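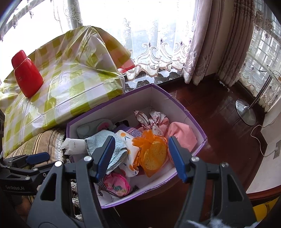
M. Sánchez

12 July 2026

Version 4 of the Noltura recording rules went out to the Lultumia sites this morning. It has 11 rules, down from a longer list that operators had stopped reading. These are my notes on the ones that changed, mostly for the people who have to apply them in somebody's living room.

The numbers first. We audited 1,261 episodes of soft-goods handling done with hand-held grippers. Three files would not open, which left 1,258. Of those, 388 failed at least one rule in version 3. Most of the failures had little to do with grasping. They were framing, light and labels.

Rule 2, starting pose. Both jaws open, both pads visible, no contact with any item. Hold for a full second before moving. Version 3 said "near the object," and every operator had a different idea of near. The new text drops distance and asks only that the pads be in view with the target between or beyond them. An orange organza bag between two blue pads is easy to check. A towel somewhere under the left jaw is harder, so the reviewer should confirm the target against the label before passing it.

Rule 3, two grippers. If the second gripper is in view at the start, its pad should be in view too. Partial overlap between the two tools is allowed. Crossing the jaws over each other is not. The operator's hand may be visible on the grip but must not touch the items or the box once the episode starts.

Rule 5, light. We used to require closed curtains. I have removed that. Sheer curtains over a bright window are normal in houses, and a model trained on closed curtains will meet open ones soon enough. The requirement now is that the inside of the container stays readable. A blown-out window behind it is acceptable. If detail inside the box is lost, move the box and leave the curtain alone.

Rule 6, reflective and transparent surfaces. Plastic table covers, polished floors, glass tabletops and mirrored bases stay where they are. Do not cover them. Tick the reflective box on the Tallix form, even if the surface is not part of the task.

Rule 8, item naming. Name things by what can be seen: material first if it is certain, then color, then type. "Hot pink pouch, shiny" is fine. "Makeup bag" is not, unless it has been opened on the recording. For see-through bags, label the bag and put the contents in the second field. If you cannot tell what the contents are, write "unknown" and go on to the next item. Reviewers were spending more time on guessed contents than on anything else.

Rule 9, containers. Mixed boxes of small cloth items are the hard case. Do not tidy between episodes. Do not square the box to the room. Worn cardboard is fine as long as the walls hold.

Rule 10, cables. Any cable on the floor inside the walking path gets moved or taped before the session starts. Cables outside the path can stay. This is a safety rule, and a site lead cannot waive it.

Rules 1, 4, 7 and 11 have only been reworded. Old episodes will not be relabeled except for the 388, and those go back through the Tallix queue in their original order. The next revision is planned for October. Send objections with an episode number attached.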